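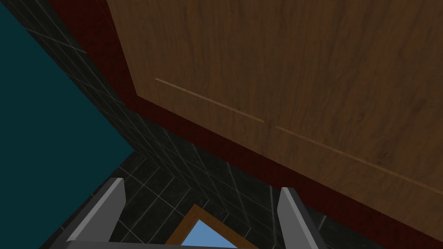 Westberg Flying Club – Safety and Training Section

Opinion, by Kári Fogh

September 23, 2018

The regional air authority wants to let small charter operators keep flying without cockpit voice recorders for another five years. I think that is a mistake, and I say so as someone who flew charters for 20 years and complained about every new box that was bolted into my airplane.

The operators' case is about money. Larkero, the largest charter company in our area, says the equipment and the downtime would push fares up on the island routes. I believe them. Their chief pilot, Thérèse Turcotte, told our January meeting that two of the older twins would probably be retired before they were refitted. People on the islands depend on those flights for work and for hospital visits, and a higher fare matters to them.

But we have already seen what the present rule costs. After the Mikow accident the investigators had a radar track, a few radio calls and a wreck. Their report runs to 300 pages and still lists the cause as undetermined. The families waited two years for that word. Every pilot I know has a theory about what went on in that cockpit, and none of us can prove a thing.

Þórarinn Hviid wrote in last month's bulletin that recorders make crews nervous and that recordings get leaked. The second point is fair. The law should say plainly who may listen and when, and there should be a real penalty for passing a tape to a reporter. I don't accept the first point. Airline crews have worked with a microphone overhead for decades and they still talk to each other.

A shorter extension would be reasonable – 18 months, say, with a loan fund for companies that own fewer than four aircraft. Five years is just a way of putting it off until someone else is in charge.

Comments on the proposal go to the authority in writing. Members who want to sign the club's letter should see Þórey Laxdal in the office. It has 62 names on it so far, and mine is one of them.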